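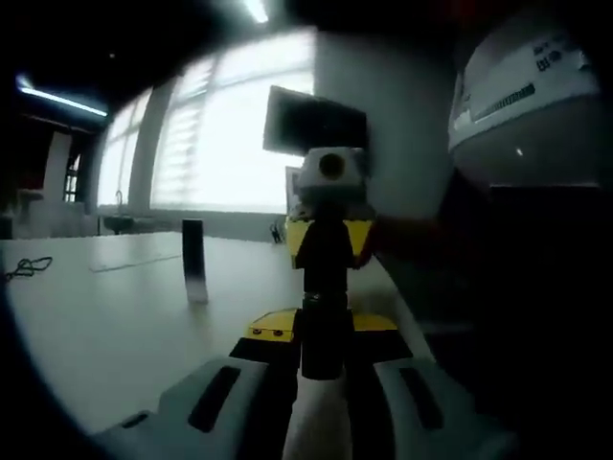 Bench 2, long white table — surface, light and layout
Oct 10, 2025

Picking up from the June notes on the table. The question then was whether to replace the top or live with it. Decision is to live with it for now and fix the light and the clutter first, as those cost next to nothing.

Glare

The window is the main problem. The blinds are horizontal and even when they are down there is enough daylight coming through to wash out the middle of the window, and the gloss on the tabletop throws it back at whoever is sitting at the near end. Anything small and dark toward the sill turns into a silhouette. Anything upright gets a reflection at its foot, which makes it hard to judge where the base meets the table.

Tried the slats at three angles this morning. Tilted up toward the ceiling is best for the eyes but leaves the right side of the room too dark to read a label. Tilted down puts stripes on the table. Flat is the worst of the lot. Left them tilted up and brought the Ellby desk lamp over from the cupboard side. With the lamp on low it is workable. On high it makes its own hot spot on the gloss and we are back where we started.

The narrower left pane gives less trouble than the wide section on the right. If we only get money for one piece of blackout cloth it should go on the wide section. Measure before ordering. I wrote down a width in June but can't tell now whether it was the glass or the glass plus the frame, so don't trust it.

Matte cover

Wonholm sell a matte white sheet on a roll, adhesive back. Laid an offcut at the near end without peeling it, weighed down at the corners, and looked at it from both stools. Much better. The reflection goes from a clear shape to a soft grey patch. Pencil marks show up on it and rub off with a damp cloth. Marker does not rub off, even the kind that says it will.

Also tried the Bosine mat, the grey one. Colour is easier on the eyes than white but it curls at the short ends and things tip when they sit over the curl. Left it under a stack of catalogues to flatten. Will look again next week.

Cost for the Wonholm sheet to do the whole top came to 504 with delivery. That is more than I would like for something that gets scratched. Half the table would do, as long as it is the window half. Need to find out whether they cut to length or only sell the full roll.

Cables

Loose cable on the left edge again. It lies flat enough when coiled, but the loops creep outward over a day and end up in the working area, and black cable on a white top looks tidier than it is until a sleeve catches it. Options:

Hook under the left edge. Cheap, but knees hit it. Tried in June, took it off again.

Velcro tie and a shallow tray at the back. Tray collects everything else as well — screws, tape ends, pens.

Peg on the wall beside the window. Out of the way but a reach, and people won't do it when they are in a hurry.

Going with the tie for now, no tray. Rule for the time being is that a cable not plugged into something gets coiled, tied and put in the drawer at the end of the day. A cable in use can stay on the left edge, coiled, with the tail running to the back.

Standing objects

Small upright things should stay in the left part of the table, well clear of both edges. The middle lane, straight ahead from the near end toward the window, is for whatever is being worked on. Nothing gets parked in it. Two jobs this week were held up while somebody cleared the lane, and most of what was in it was not wanted by anyone.

White bases disappear on the white top. Went around and put a ring of blue tape on the foot of the ones we use most. Ugly but it works from both stools. Tape left a bit of glue when I moved one to check, so use the low-tack roll, second drawer.

Paper strips and flat cords are the other thing that vanish. If you cut a strip for measuring, write on it or bin it. I threw out a handful today with nothing on them and will hear about it if one mattered.

Far end by the sill

This end has turned into storage. Small tools get put down there because it is out of the way, and then can't be seen against the light. Cleared it after lunch. Found the short screwdriver we reordered in June, two hex keys and a dead battery. Battery went in the recycling tub, the rest in the rack.

Keep the last hand's width before the sill clear. The blinds need to come all the way down and the bottom rail catches on anything tall.

Cleaning

Wiped the whole top with plain water first, then a little dish soap. No glass cleaner — it leaves a film that makes the gloss worse when the sun is low. Two fine scratches near the middle, both old. One new one on the right, short, probably from something dragged. Lift things, please.

Temperature on the sill side was 37 by the cheap stick-on thermometer in mid-afternoon with direct sun on it, which says more about the thermometer than the room, but don't leave tape, glue or batteries over there.

Spare table

The folding table from the Bermúdez order is still in its box in the hall. It is roughly half the length of this one and has a dull grey top, so it might answer the glare question by itself for small jobs. Not opened yet. The legs need checking against the floor, which slopes toward the door.

To do

Measure window, glass only, both panes, and write down which is which.
Ask Wonholm about cut lengths.
Check whether the Bosine mat has flattened.
Open the folding table and see if it rocks.
More low-tack tape, blue.
Label the cable drawer.

Lamp is on the same power strip as the kettle. Move it before someone turns the strip off at night and wonders where the light went.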